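Home | Materials | Workshops | Archive | Contact
Search this site Enter keywords Go
Print this page | E-mail this article

Veneer after the press: a finisher on adhesives, moisture and sanding limits

December 27, 2022

The head finisher at Petrauskas, a furniture shop in Buren, has spent 14 years on veneered tops. Most of the complaints that reach the bench, the finisher said, begin before any lacquer is applied.

"People blame the coating," the finisher said. "Usually the sheet went down at the wrong moisture content. If the core and the face disagree by more than 3 percent, one of them is going to move."

The shop stores its sheets flat, under weight, in a room held at constant humidity. Deliveries from Prirkine, the supplier, rest there for 2 weeks before cutting. The finisher considers this the least interesting part of the work and the one most often skipped.
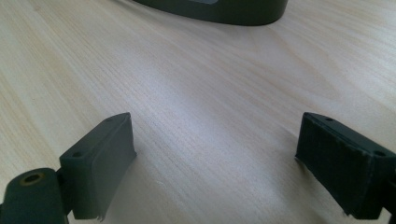 Sanding is the second source of trouble. A face sheet leaves little room for error, and the shop limits itself to two passes, both with the grain. "You check the edges first, because the machine bears down there," the finisher said. "Once you can see the glue line, you have a repair job – and on a light wood the repair will show."

Pale species bring their own difficulty. Oil-based finishes turn them yellow over the years, so the shop has moved most of its light work to a water-based product. That raises the grain on the first coat. The finisher wipes the surface with a damp cloth beforehand, lets it dry overnight and knocks back the fibers by hand.

Wear testing is done at Istau, a small laboratory that runs each sample panel through 3,000 rub cycles. The November results favored a thinner build applied in more coats. The finisher has adopted the schedule for tabletops but not for cabinet doors, where the extra labor is hard to charge for.

Asked about care at home, the finisher kept the advice short. "Damp cloth, then a dry one. No silicone polish. It gets into any scratch, and the next coat won't stick there."

Print this page | E-mail this article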